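Cell Technician (Robotics), Trornley workshop
Oltero
Full time, two-year term

Oltero runs a two-arm cell that handles memory modules and other parts in desktop computers. We need a technician to set it up, look after it and repair it. The job is hands-on and based in our Trornley workshop. You would report to the Menzies program lead.
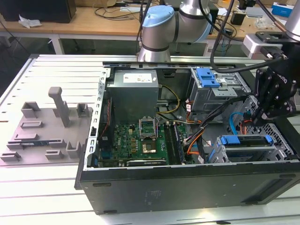 The cell with a tower on the table and the fixture plate at left.

What you would do

Set out the table at the start of each shift and check the fixture plate for cracked or worn holders. Reprint holders when they need it.
Go over the gripper fasteners with a Torx driver and log any that have moved. Linkage pivots are checked every 200 hours.
Recalibrate both arms after any finger change. The last technician logged 678 finger changes on the Jurkell grippers, so you will get good at it.
Keep cables out of the arms' path, inside the case and behind the bench. 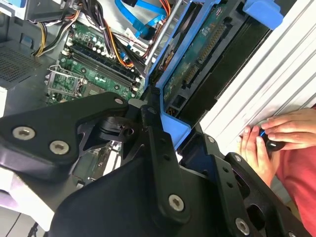
Oltero Workshop Team

What we are looking for

A trade certificate or diploma in mechatronics, electronics or a similar field, or equivalent time on the tools. You should be comfortable inside a desktop computer and know how to handle boards without damaging them. Some work is done by hand next to the grippers, so we expect strict lockout habits. Experience with 3D printing is useful but can be learned here. 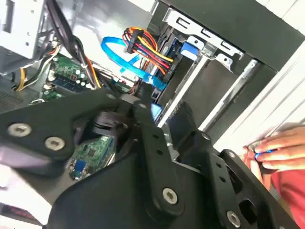

Page last changed: October 2024

Hours and pay

Day shift, with around 7 late finishes a year. Pay is $3,948 per fortnight before tax, plus a tool allowance. Steel-capped boots are supplied.

To apply, send a resumé and a one-page letter describing a machine you have kept running. Quote Menzies cell technician in the subject line. Shortlisted applicants will be asked to strip and reassemble a gripper finger at the workshop.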